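Seventy-two teas and one very patient man

I got to Olia ten minutes early and Farhad Hashemi already had the kettle on. He does that to everyone, apparently. "You sit, I pour, then we talk," he told me, and pointed at the stool by the window (the good one, I found out later, the other one wobbles).

Olia is the tea shop he opened on Manwood Street 13 years ago, after a long stretch selling flooring. I asked if he missed the flooring and he laughed so hard he had to put the pot down. "My knees don't miss it!"

He carries 72 teas now. When he started it was three: a black, a green and a mint. "People came in and asked for Earl Grey and I sent them across the road," he said. "My wife said, Farhad, you are running a tea shop for the store across the road."

How he learned

His grandmother taught him, mostly by telling him he was wrong. She wanted her black tea dark red, steeped on top of the samovar for almost 55 minutes, which he now thinks is way too long. I asked if he ever told her so. "You did not meet my grandmother," he said.

The house blend is called Sharifi, after her side of the family, and it has a little cardamom in it. I had two glasses and could've had a third. He drinks it with a sugar cube between his teeth and tried to teach me how, and I crunched mine right away like a kid.

Bags or loose?

I expected a lecture on this one. I buy bags! I own up to it! But he just shrugged. "At six in the morning I use a bag too. Keep them dry, keep them shut, keep them away from the stove. A box with a lid and you're fine." What he can't stand is a jar of tea sitting in the sun on a windowsill, and I went a bit quiet, thinking of mine.

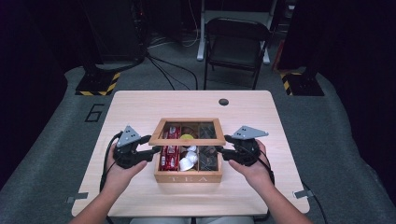

What's next

He's been talking with Skerent, the bakery two doors down, about a shared back patio. They want walnut cookies, he wants date ones, and it sounds like that'll take a while to settle. In April he starts evening tastings, small groups, pay what you like.

I left with a bag of Sharifi and instructions written on the back of a receipt. Four minutes, it says, underlined twice.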